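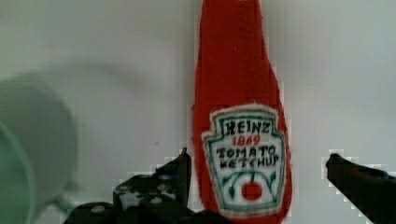

Leihladen & Nachbarschaft

Leihen geht weiter: Was sich 2023 bei Vonitz ändert

04.02.2023

Der Leihladen Vonitz hat im vergangenen Jahr 1.571 Ausleihen verbucht. Am häufigsten gingen wie immer die Bohrmaschinen und der Teppichreiniger über den Tresen, danach die Bierzeltgarnituren, das Raclette und die beiden Umzugswagen. Neu weit oben steht die Rubrik Kinder und Spiel. Wir hatten sie lange als Nebensache geführt, mit einem einzigen Regal neben der Tür. Inzwischen wird dort fast jede Woche etwas abgeholt, vor allem für Geburtstage und Kita-Feste.

Zurzeit sind 312 Haushalte angemeldet. Der Jahresbeitrag bleibt bei 30 Euro, auch wenn die Heizkosten für den Laden gestiegen sind. Wir sparen an anderer Stelle: Das gedruckte Verzeichnis fällt weg, der Katalog steht nur noch online. Wer keinen Internetzugang hat, kann im Laden nachsehen oder anrufen. Marlene Rezende hat die Einträge über den Winter neu sortiert und doppelte Nummern gelöscht. Falls ein Gegenstand nicht mehr unter der alten Nummer zu finden ist, hilft die Suche nach dem Namen.

Reservieren kann man ab sofort bis zu drei Wochen im Voraus. Bisher waren es zwei, das reichte für Familienfeiern oft nicht aus. Die Leihfrist beträgt weiterhin sieben Tage und lässt sich einmal verlängern, wenn keine andere Reservierung vorliegt. Bei Werkzeug bitten wir um pünktliche Rückgabe. Im Oktober standen an einem Vormittag drei Leute gleichzeitig wegen derselben Stichsäge im Laden, und zwei davon mussten wieder gehen.

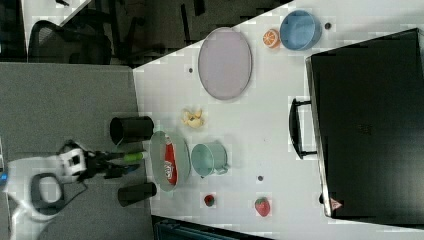 Teller, Topf und rote Snacktüte auf weißem Tisch

Einige Worte zu den Küchensachen. Wir nehmen Töpfe, Pfannen, Siebe und Servierplatten an, wenn sie sauber und vollständig sind. Beschichtete Pfannen mit Kratzern nehmen wir nicht an, ebenso wenig elektrische Geräte ohne Typenschild. Maximiliano Espinoza prüft jedes Elektrogerät vor der ersten Ausleihe. Das dauert im Moment bis zu vier Wochen. Wer also einen Mixer oder ein Waffeleisen abgibt, findet das Gerät nicht gleich am nächsten Tag im Katalog.

Im letzten Jahr kamen 91 Gegenstände neu dazu, der größte Teil aus Haushaltsauflösungen. Darunter waren eine Nudelmaschine, ein Entsafter der Marke Skivumix mit zwei Ersatzsieben, mehrere Kuchenformen und eine Kiste mit Spielzeuglebensmitteln, die zuerst keinen Platz im Katalog hatte. Sie läuft jetzt unter Kinder und Spiel und wird als ganze Kiste verliehen. Einzelne Teile geben wir nicht heraus. Auf der Innenseite des Deckels klebt eine Liste, die bei der Rückgabe gemeinsam durchgegangen wird. 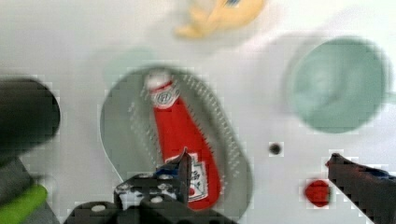
Reinigung und Rückgabe

Alles kommt so zurück, wie man es selbst gern ausleihen würde. Geschirr und Töpfe werden gespült und getrocknet, Textilien und Stofftiere nach Etikett gewaschen. Bitte keine Duftsprays verwenden, manche Familien vertragen sie nicht. Wenn etwas kaputtgeht, sagt uns das bei der Rückgabe. Kleine Schäden repariert unsere Nachbarwerkstatt Ibarra, und in den meisten Fällen kostet das nichts. Bei größeren Schäden wird der Zeitwert fällig, den wir im Katalog bei jedem Gegenstand eingetragen haben.

Die Kaution entfällt künftig für alles, was weniger als zwanzig Euro wert ist. Für Zelte, Beamer und Maschinen bleibt sie bestehen. Sie kann jetzt auch mit Karte hinterlegt werden.

Gesucht werden im Moment eine Trittleiter mit mindestens fünf Stufen, ein Hochstuhl, der sich zusammenklappen lässt, und Kabeltrommeln für draußen.

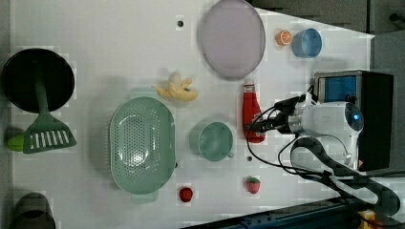

Nicht gebrauchen können wir Bücher, Matratzen und Röhrenfernseher. Bitte stellt auch nichts vor die Tür, wenn der Laden geschlossen ist. Spenden nehmen wir nur während der Öffnungszeiten an, größere Stücke nach Absprache mit Constanza Farías. Ein Foto und die ungefähren Maße reichen für eine Zusage.

Der zweite Standort in der ehemaligen Schreinerei Grondwood kommt frühestens im Herbst. Der Mietvertrag ist unterschrieben, aber die Elektrik muss erneuert werden. Dort sollen später Gartengeräte und Fahrradanhänger stehen.

Kommentare (3)

Mirta Insaurralde: Gilt die neue Reservierungsfrist auch für die Umzugswagen? Im Katalog steht dort noch zwei Wochen.

Leihladen Vonitz: Ja, gilt auch dafür. Der Eintrag wird korrigiert.

Nahuel Henríquez: Ich hätte eine Kabeltrommel, 25 Meter, der Stecker müsste aber getauscht werden. Nehmt ihr die trotzdem?

Weitere Beiträge
- Teppichreiniger richtig bedienen
- Reparaturabend bei Ibarra: Anmeldung offen
- Grondwood: Stand der Bauarbeiten
- Neue Brettspiele im Regal

Kontakt | Newsletter abbestellen | © 2023 Leihladen Vonitz | Nach oben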